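Herau G2 Parallel Gripper, Pointed Finger Set

Part group: End effectors / Two-finger electric
Supplier: Bastico
Page revised: 2024-05-29

The G2 pointed set is a drop-in replacement for the flat fingers supplied with the standard Herau gripper. It is meant for thin, stiff stock such as cards, tags and labels. The gripper body, cable and mounting plate do not change.

Specifications

Stroke: 36 mm
Grip force: adjustable, up to 22 N
Finger color: black
Mounting: 4 screws per finger
Control: position or force, set in the Dreditz controller

Comparison notes

Weidong Guo and Nest Maddocks ran the pointed set against the flat set on a two-arm bench, with a camera on each wrist. Cards were passed from one arm to the other above a table mat.

The pointed fingers pick a card off a mat more easily. Contact area is small, and the card can turn in the grip if it is held far from its center. The flat fingers hold the angle better but need an exposed edge or corner to close on. For handover work we suggest one set on each arm - pointed to pick, flat to receive.

Overlap time matters more than force. With both grippers closed on the card, wait 5 control cycles before opening the giving side. Higher force settings marked the card stock and gave no better hold.

Setup

Home the gripper after changing fingers. Load the matching finger profile before the first close command. Leave slack in the cable at the wrist and check it through the full range of the last joint.

Not included: wrist camera mount, controller, flat fingers. The Nakamura adapter plate is listed separately.

Fitting questions go to Ifor Powell at the Bastico parts desk.

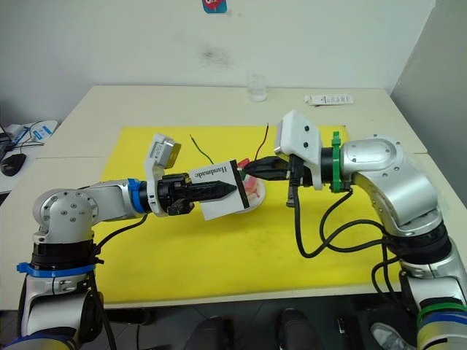

Card handover, pointed finger on the left arm, flat fingers on the right.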